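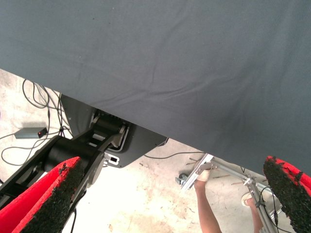
Sinéad McGrath wants to know whether she really has to buy a weekend ticket if she's only coming for the Thursday night, and she's the third person to ask since the line-up went up. No, you don't! Day tickets go on sale in July, same page as the weekend ones. I held them back so the weekend people got first go, and I probably should have said so at the start.

## So who's playing?

Rilico are closing the Thursday, which I'm still slightly giddy about. Quinlan has the Saturday, with the full band this time (brass and everything). In between there are 18 acts over three stages, and I'll put the stage splits up once Eliécer Cusi has stopped moving people about. He books the small stage and he changes his mind a lot.

## Is it still at Fisoncombe?

Yes, same field, same lane, same awful turning by the bridge. Please come in from the Jellthorpe side if you're driving — the other way takes you through the village and they've been very patient with us.

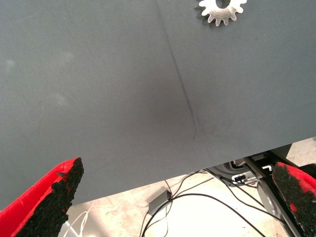

The car park opens at noon and it's on a slope, so park nose-up if you've got a van you're planning to sleep in. Vans need a pass, and there are only 100 of those. Ordinary cars don't need anything.

## What time does the music stop?

Main stage finishes at 11pm. The barn carries on until one, but it's acoustic after midnight and we do mean acoustic. Last year someone plugged in a bass amp and I had a very long phone call the next morning.

## Can I bring my kids?

Please do. Under-sixes are free, though they still need a ticket so we've got the numbers right. There's a singing workshop with Elaheh Moradi on the Saturday morning, any age, no need to book. Bring ear defenders for little ones if you're going near the main stage. We have a few to lend but they go fast.

## I can't come any more, can I sell my ticket?

You can, through the resale link in your confirmation email. Face value only. If you just want to change the name, write to Sibel Bayram at the box office and give her a couple of days.

## My band wants to play. Who do I pester?

Wiremu Henare listens to everything that comes in, but this year's bill is full. Send him two or three songs for next year — rough recordings are fine, we've booked people off worse — and tell him where we could see you live.

## Are dogs allowed?

In the camping field, on a lead, yes. Not in front of the stages, sorry.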